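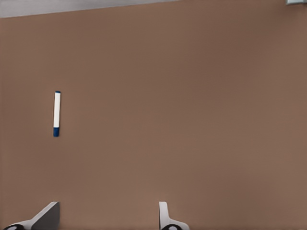 I've been promising a proper write-up of the Ralten simulator kit since October, and Anjana Gazi has asked me so many times whether she should buy it that I finally sat down with a pot of tea and my notes. So, Anjana, this one is for you, and for everybody else who has written in since I first mentioned it.

For anyone new around here, I teach an evening robotics class for grown-ups in Wokthorpe. We have one real arm between all of us, and it is old and grumpy, and the line to use it is long. What I've wanted for years is something my students could practice on at home, on an ordinary laptop, without having to worry about driving a gripper straight into a table. Ralten comes from a small outfit called Prorkitz, and that is the whole pitch: a simulated arm, a simulated table, a handful of everyday objects and a set of lessons that take you from moving the hand around to picking things up and putting them where you meant to.

I bought the home license with my own money (60 dollars, one payment, good for two computers), so please read what follows as the opinion of a customer.

Getting it running

Installation went fine on my newer laptop and took me most of an evening on the older one. The download is large and the progress bar has a way of sitting at 38 percent until you start wondering whether to pull the plug. Leave it alone and go make supper. Once it finishes you get a plain launcher with the lessons down the left side and your settings on the right, and I was pleased to see that the text can be made bigger, which my eyes appreciate more every year.

The printed quick-start card is pretty, but I'd skip it and go straight to the manual that lives inside the program. Xuân Lưu, who took my class two years ago and now helps me run it, found a mistake on the card within ten minutes. It has the keys for rotating the wrist the wrong way around. I wrote to Prorkitz about it and had a friendly reply the next morning from a fellow named Petrică Pîrvu, who said the card was being reprinted. We'll see!

The lessons

The one I keep coming back to is the marker lesson. You look out over the robot's open fingers at a plain brown tabletop, and there is one marker lying on it, white with a dark blue cap, off toward the left. Your job is to get the hand over to it, line up, close the fingers and lift. It sounds like nothing at all, and I can tell you it kept me busy until well past my bedtime.

What makes it such a good teaching exercise is how little there is to look at. There's no clutter on the table to distract you and no printed line to steer by, so you have to learn to judge distance from the fingers themselves. The marker lies nearly straight up and down in the view, which means you have to think about which way your fingers are going to close before you ever start moving. Do they squeeze across the barrel, or are you about to come down on the two ends? My students always want to rush over first and sort out the angle later, and I've been nagging them about that habit for as long as I've been teaching. Now I have a piece of software to nag them for me.

I'll admit that the graphics are on the simple side. The table is one smooth color from one side to the other, and the shadow beside the marker is so faint that I had been playing for a good while before I noticed it. I would dearly love a stronger shadow, because on a real table that's one of the best clues you have for how high the hand is. Thư Văn disagreed with me on this. She thinks a beginner who leans on shadows will be lost the first time somebody changes the lamps, and she may have a point. I still want the option in the settings.

The fingers, on the other hand, are nicely done. They are gray and white with black parts down at the base, and they have a proper shape to them, with an angled edge here and a curve there. You can see both tips when the hand is wide open, and after a few sessions I found I was using them the way you use the front corners of a car when you're parking.

How it went in class

I put Ralten on the two classroom computers and let people take turns while the others were waiting for the real arm. Over the term we logged 481 attempts at the marker lesson, which is far more practice than that poor old arm could ever have given us. Uyên Cao kept the tally and worked out that the class got a clean lift on 63 percent of them. I don't have a figure from before to set beside it, so please don't take it as proof of anything. What I can say is that people walked over to the real arm with calmer hands. They stopped above the object and had a think before they closed the gripper, and that was a lovely thing to watch.

What I didn't care for

The saving is clumsy. If you leave a lesson halfway through, it puts you back at the beginning, and it doesn't warn you first. The replay feature is wonderful for going over a missed grasp with a student, but you can't slow it down below half speed, and half speed is still too quick when you're trying to show somebody the exact moment the wrist drifted.

The sound is also a bit much. There is a motor whine that plays whenever the arm moves, and it can be turned down but not off. Xuân put headphones on the classroom machine and hung them on a hook, and that's how we've dealt with it.

I looked at Rosser too, before I bought this one. It has many more objects and a fancier room to put them in, and if you already know what you're doing you might be happier there. It's a yearly subscription, though, and the first lesson assumes you can write a bit of code. Most of my people can't yet, and several of them don't ever intend to.

So, should you buy it?

Anjana, I think yes, as long as you're willing to stay with the early lessons longer than you'd like to. Turn the hand speed down to its lowest setting for the first week. Do the marker over and over until it bores you, then go into the options and let it change the starting position, and you'll find it isn't boring anymore. If you get stuck on the wrist keys, look at the manual and not at the card!

I'm starting on the stacking lessons next and will write those up once I've gotten past the third one, which has beaten me every night so far. If any of you have made it through, please leave me a hint in the comments – a small one, I'd still like to do most of it myself.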